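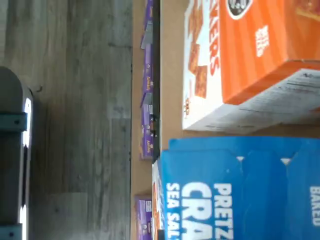 Home | Program | Speakers | Slides and notes | Contact

Shelf order for boxed snacks: speaker notes
Anika Quintanilla, Pendley stockroom group
Version of 30 August 2026

Slide 1. Scope

Say at the start that this covers dry boxed goods only. Bags and jars are in Bảo Cao's session. Cold storage is out of scope.

The site is the Halilović back stockroom. Open metal racking, one product family per bay. Stock is picked by hand, one box at a time, by people who also serve at the counter. Average pick is 4 boxes.

Slide 2. Two ways to place a box

Upright, front face out. The picker reads the name and the flavor without touching anything. Costs the most width per box.

Edge-on. Takes much less width, but the picker gets only what is printed on the narrow side. On the purple Annie's boxes the brand name is on that side in small white letters, enough to identify the brand at arm's length. Flavor is a separate question. Check the side panel of every product before deciding on edge-on.

Pause for questions on side panels. Huệ Hà has the printed list.

Slide 3. Color before text

Pickers in our trial said they looked for color first and read second. The pretzel crackers are the useful case. One box has an orange top, the next a bright blue top, and both have the same round logo and a white lower panel. "PRETZEL CRACKERS" is red on the orange one and blue on the blue one. The flavor name SEA SALT sits under it on the blue box.

Consequence for layout: neighbors should differ in the top third of the box. If two flavors share a top color, put a third product between them.

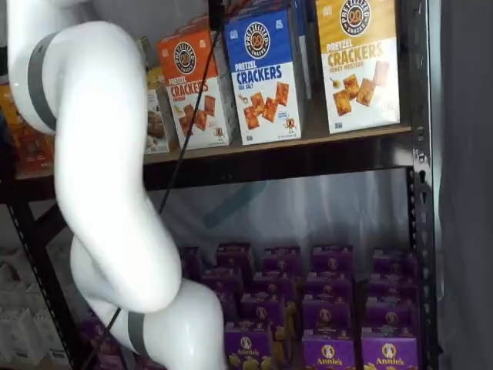
Slide 4. Shelf edge and posts

The perforated posts let us move a shelf up or down without new parts. We set clearance at 100 mm above the tallest box – less than that and people tip the box forward to get it out, which bends the top flap.

Keep labels off the posts. A label on a post gets read as belonging to both bays. Labels go on the rail, centered under the product.

Slide 5. Gaps

A gap in a row means one of two things: a box was picked, or a box was never put there. The picker can't tell which. Uyên Vương's rule is to close gaps toward the left at the end of each shift and leave any empty space at the right. Restock from the right.

Do not fill a gap with a different product. This was the most common fault in the October audit.

Slide 6. Results

400 picks logged before the change, 400 after. Wrong-flavor picks were the only measure we kept for both periods. Melaniia Zakharchenko has the log in Vulo and will show the breakdown by bay. Do not quote a total from memory, refer to her table.

Slide 7. Open points

Mixed bays with tall and short boxes. No agreed rule yet.
Label stock from Imow curls on the metal rail. Replacement on order.
Whether edge-on rows need a divider every 2 facings.

Leave this slide up during questions.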